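The Last Laundromats on Fornness Street

For years Fornness Street in Flanton had 10 coin laundries, most of them open until midnight. Three are left. The others have become a phone store, a tax office and a row of apartments whose tenants do their washing in the basement.

The Hsu Laundry is the oldest still running. It takes quarters only. A wash costs 3 dollars, and the dryers are charged by the minute. On Sunday nights there is usually a line, and regulars know to bring their own soap, as the vending machine has been out of order since October.
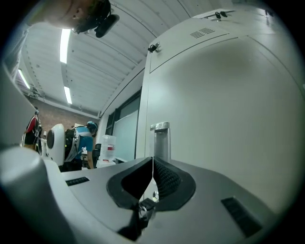 Rent is the main problem for these businesses. Water comes second. A large washer bought in the nineties uses far more water per load than a new one, but replacing a whole row of machines means a loan that many small owners can't get. Some have added drop-off service, where clothes are weighed, washed and folded for a set price per pound.

Prondatico, a chain that opened on the north side of town last year, went the other way. Its store has card readers, a play area for kids and an app that sends a message when the cycle ends. The prices are higher. People who live nearby say they use it for comforters and walk to Fornness Street for everything else.

The city counts 223 apartment buildings in the district, and older ones often have no hookups. Tenants there carry their bags down the stairs and wait for a free machine. The Hsu Laundry closes at eleven now, with the last wash at 9:30.

Flanton Monthly | Contact the editors | Copyright 2022 | Back to top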